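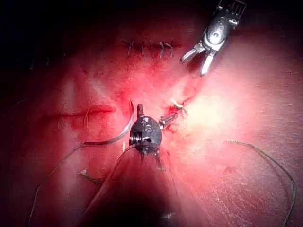 Closing Short Incisions on a Practice Pad: Stitch Spacing and Thread Handling
Project report, Skills Lab Module 2
28 July 2023

1. Purpose

The project looked at how evenly a row of interrupted stitches can be placed on a soft suturing pad, and at which step of the work most spacing errors come in. Earlier reports in this module judged the finished row only. We also recorded the state of the incision before the first knot.

2. Materials

Pads were the Vetidar two-layer type, stored flat and used at room temperature. Simulated blood was mixed from Stovow concentrate at the lower of the two strengths on the label. Thread was braided, from a single Grondden pack opened in May. A steel rule and a Sjöberg desk lamp were used for measuring after each session. The lamp was switched off during stitching.

3. Method

Each incision was cut straight, 20 mm long and 3 mm deep, with one pass of the blade. A second pass was not allowed, even where the first was shallow at one end. Simulated blood was applied before stitching and the excess blotted once. Stitches were placed from left to right. The needle was to enter at 90 degrees to the surface and leave at the same distance from the far edge. Tails were trimmed after each knot. Incisions on the same pad were kept at least 10 mm apart so that tension in a closed line did not pull on an open one.

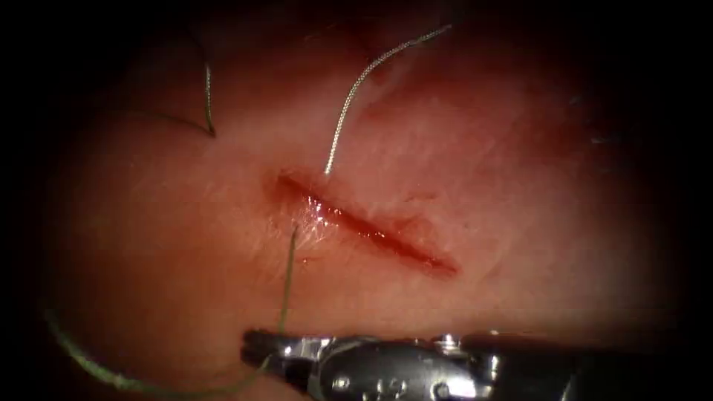

The first pass of the thread set the position of everything after it. When the thread came through too close to the lip of the cut, the lip rolled inward as the knot was tightened, and the next stitch was usually set farther back to make up for it. This gave a row that was even in spacing but uneven in width.

4. Results

Spacing was most regular in the middle of the row. The last gap on the right was the one most often too wide. Puffy edges made the true line of the cut hard to judge, and entry distance was therefore measured from the center of the slit. Simulated blood spread onto the pad during handling and hid the fine surface creases that we had planned to use as guide marks. Marking dots were tried on one pad and smeared.

5. Sources of error

Pad stiffness was not tested. Cut depth was checked at the midpoint only, so a shallow end could go unnoticed. Knot tension was judged by eye. Repeated blotting was against the method but did happen on two pads, and both were left out of the spacing table.

6. Further work

Repeat with a single-strand thread and compare lip position after the first knot. Measure cut depth at both ends.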